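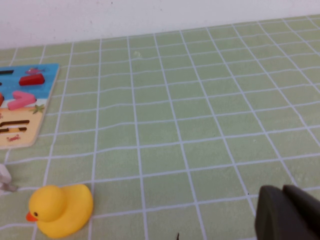
Beach puzzle board on the green check cloth, duck at the front.

November 2025

Workshop notes, toy repairs and checks

Started on the beach puzzle board from the Brondau box. The printed scene is in decent shape, sea and sand both, and the crab and the starfish are still clear. I had expected more wear on the sand half, where small hands rest. Went over the thin border with a fingertip and found one rough spot on the underside, so I took it down with 164 paper borrowed from Szabolcs (his own numbering, he marks the packs himself) and wiped it with a barely damp cloth.

Tried the pieces one at a time. The red one goes in but needs a push. The pink V is easy to lift and easy to put back. Two of the slots on the sand are tight at the ends, probably old varnish that has run down and set. Scraped them lightly with the small chisel. Don't sand inside the recesses, it rounds the edges and then the pieces rattle.

Sofia Kontogiannis wants the board back in the lending cupboard under number 486. The old label has lost its glue. New one to be written in pencil first, then ink.

The yellow duck came out of the same box. Squeezed it under water in the sink for a bit and watched for bubbles at the seam. None. Dried it and left it on the cloth. It goes with the bath things in tray 16, not with the puzzles, whatever the Brondau list says.

Cloth: the green one with the white lines is the one to keep for sorting. Small pieces don't roll on it as they do on the bare top. It wants ironing, and crumbs show up on it, so shake it out before putting anything with fresh varnish down.

Still to do:
Second thin coat on the underside of the board
Ask Triantafyllou if they have spare letters in the same thickness, 9 mm
Find the lid for tray 16
Give Szabolcs Bíró his paper back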